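Talks > Methods session > Speaker notes

Thread tension from wrist video -- notes for the speaker
Nazmiye Güneş, Plukora group
14 shares | 3 comments

Slide 1. Title. Name the co-authors: Teodoro Manalo (labeling), Edgardo Tan (controller). Do not read the abstract aloud.

Slide 2. The problem. A gripper that holds a thread has to know if the thread is slack, taut, or close to slipping. The usual answer is a force sensor in the wrist. At our scale the sensor noise is larger than the pull we want to measure. So we ask how much of the answer can be read from the wrist camera alone.

Slide 3. Related work. One minute, no more. Mention the Ostard tracker as the baseline. It fits a curve to the thread and reads slack from the curvature. It works well on a plain background and loses the thread when the background has streaks or glare.

Slide 4. Data. 1313 short clips, all from the wrist view. Of these, 908 went to training, 272 to validation, and 133 were held out. The split is by session, never by clip. Somebody will ask about this. Clips from one session share lighting and focus, and an early split by clip gave us a score we could not repeat.

Slide 5. Labels. Three classes: slack, taut, unclear. Manalo labeled everything once and relabeled 400 clips a month later without seeing the first labels. Most of the changes were between taut and unclear. Pause on this slide and let people look.

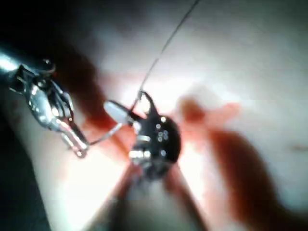
Slide 6. Method. Two stages. Stage one finds the jaw tip and any thread that reaches it. Stage two takes a narrow strip along the thread and predicts the class. The strip is straightened before it goes in, so the second stage never has to learn the direction of the thread. Skip the layer diagram unless asked; it is in the backup slides.

Slide 7. Main result. Show the table, then say the one thing that matters: on the held-out clips the two-stage model beats the baseline in all three classes, and the gap is widest in clips with strong highlights. The gap is small on plain backgrounds. Say so before Quiambao does.

Slide 8. Failure cases. (a) Two strands cross near the tip and stage one picks the wrong one. (b) The thread is out of focus for most of its length. (c) Glare hides the last part of the strand. Case (a) accounts for most of the errors. Furtado suggested tracking the strand over time -- we have tried it on a few clips only, no numbers yet.

Slide 9. Closed loop. Tan's controller stops the pull when the model says taut. Keep the claim narrow. We tested one thread type on one arm, and the stop threshold was tuned by hand. The Matsuda rig has not been tested at all.

Slide 10. Next steps. Label the thread type. Add a second labeler. Repeat the closed-loop runs in September with the threshold fixed in advance.

Backup: layer diagram, full confusion table, split by session. If time is short, drop slide 3 and go from 2 to 4.

Contact: Plukora group | Back to top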